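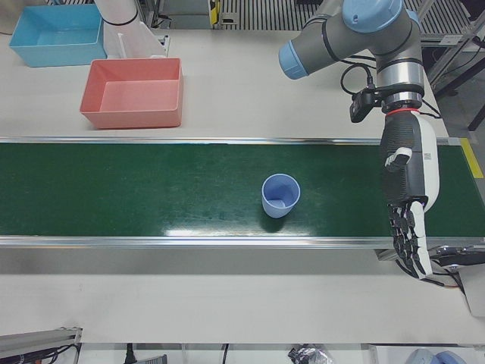

Punville, 2019-02-18

Galau cup sorting set, data card

Galau holds 472 episodes of a robot working at a green conveyor belt with light blue plastic cups. Each episode has a fixed view and a head view – use both if you can. Awuor Langat checked the labels and took out 30 episodes with missing joint readings.
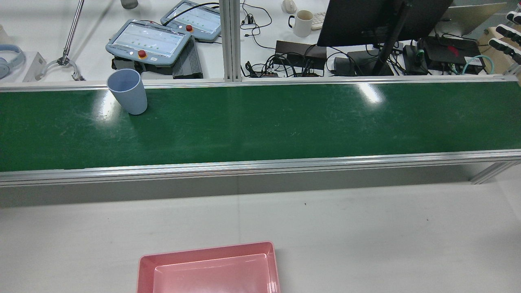 Are the removed episodes available?
Write to Bleddyn Wynne, who keeps them in a separate folder with the raw logs.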